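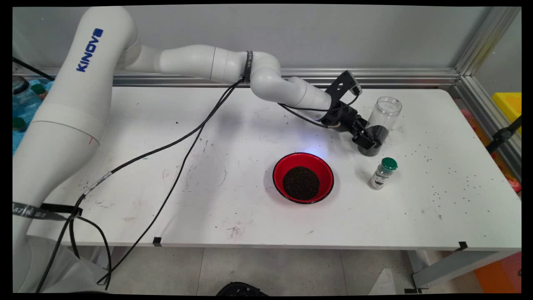 Potting bench notes, April 21, 2019

Soil day! I have been looking forward to this one since the seed order came in. The plan was to get the dry mix settled, fill the first jars, and write down what I did this time, so that the June batch doesn't start from zero again the way the last one did.

Mix first. I went with the dark one, the Puda recipe, and I'm so glad I did. It is a lovely thing to put your hands in. It crumbles when you pinch it and it heaps up nicely in the red bowl, with enough rim left around the mound that you can dig in from the side without pushing half of it over the edge. I still think the bowl is the best thing on the bench. Wide, round, easy to see when you're running low against all that red. The square tub we used before had corners, and the corners always kept a little packed wedge of old mix that ended up in the wrong jar.

The Sivitz mix is back on the shelf. Nothing wrong with it for the big trays, but it has long stringy bits in it that catch on the jar mouth, and then you're standing there poking with a chopstick. Chrysanthi Liapis likes it for cuttings and she can have my share.

Jars

Clear plastic, straight sides, no lids for now. I love being able to see the layers through the wall! With the old pots I was guessing at everything: how deep the soil was, whether the bottom was soaked, whether roots had got down there yet. With these you pick one up and look.

Fill goes in two steps. First the bottom layer, level it, stop. Then seed and top layer once the whole row has its bottom layer in. I tried doing each jar start to finish last time and by the tenth one I was leaving out the leveling, and you can see it in how they came up (all leaning to the thick side, poor things).

For the bottom layer I settled on 4 spoons, using the deep spoon, scraped flat across the top. Heaped spoons are hopeless, no two are the same. Give the jar a quarter turn and one tap on the table. More taps than that and it packs down hard, and then water sits on top of it and sulks.

Tried this with a coarse sieve as well, the Lemar one with the bent handle. Sieved mix looks beautiful in the jar, like ground coffee, but it settled much more after watering and I lost a good bit of depth. I think the small lumps are doing some work in there. So: break up anything bigger than a pea by hand, leave the rest alone.

Water

Mist before the top layer, pour after. I keep wanting to pour early and it always digs a hole right down the middle. Two squirts from the mister is plenty for the bottom layer. Chrysanthi does three and says hers come up sooner. We should run a row of each and stop arguing about it, and I'll happily eat my words if she's right.

No holes in the bottom of these jars, so whatever goes in stays in. I'd like that in capital letters on the shelf somewhere. Go easy.

Bench

The white top gets crumbs all over it, mostly on the side where the jars get filled. It shows everything, which I've come to like. On the old brown bench I used to sweep up at the end and find a whole jar's worth. Dry brush first, then the damp cloth. Damp cloth first gives you mud, and the mud gets into the scuffs in the top, and then it's a toothbrush job. The gray and black marks don't come off with anything I've tried. I had a go with baking soda and with the orange stuff under the sink, and all I got was a very clean scuffed table. Fine by me.

Keep the bowl in the middle. If it drifts toward the front you end up leaning over it with your sleeves, and if it's too far over to the side you trail soil across the whole bench on every spoonful. Middle is a short trip to everything.

Crumbs off the bench can go back in the bowl if they're clean. If they've been near the seed packets, toss them. We had a stray tomato in the basil once and I still don't know how.

Seeds

Basil first, then the Jitaru peppers, which I'm very excited about. The packet is fat and the seeds are big enough to place one at a time with tweezers. Germination on the last lot was 80 percent, and that was with the stringy mix and lopsided jars, so I have high hopes.

Pepper depth: I wrote "shallow" last year and nothing else. Thank you, past me. Going with the width of the pencil eraser, and marking it on the outside of the jar with a grease pencil before the top layer goes in. Rub the mark off afterward with a thumb, or leave it, it's nice to have when the roots start showing.

To do

Order more jars, same straight-sided kind. The tapered ones look nearly the same in the catalog, so check the drawing.
Find the second deep spoon. It was in the drawer with the twine.
Labels on the jar wall, below the soil line. Put higher up, they hide the seedlings.
Ask Chrysanthi for her watering notes from the cuttings.
Top layer and basil next session, then peppers if there's enough dark mix left for a full row.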